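About Virik

Virik is a small company for robot teaching. We began with 2 people and today we are 14. Our customers build household robots, and we prepare the demonstrations from which these robots learn.

We work in real homes, at normal kitchen counters with normal cabinets.

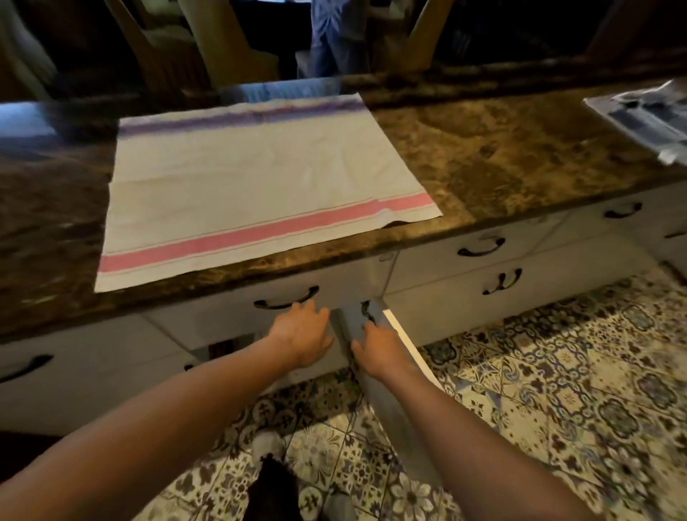
Every task is shown by hand first, at a calm speed. Later our operators repeat it by remote control with the arm we call Pesen. Glass is the most difficult material for us, so we give it many hours. 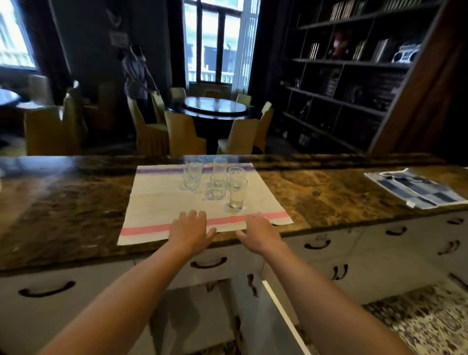
What we teach

Our first collection, Wasotine, has 3,000 demonstrations of kitchen work. Putting glasses into a low cabinet is one of its tasks. The hands must go down and forward together, and the space is narrow.

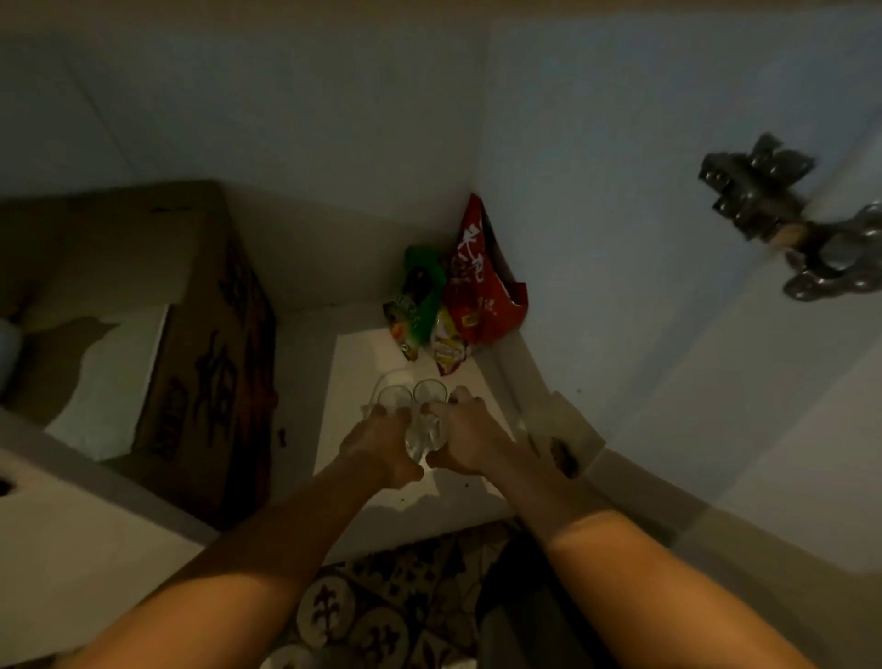 Mahasneh wrote to us that their robot became more careful with shelves after training on Wasotine, and they asked for more tasks with two hands. We are preparing these now, and the new part will be ready in November.
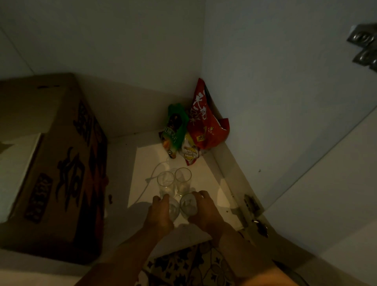
Placing glasses in a low cabinet, shown by hand.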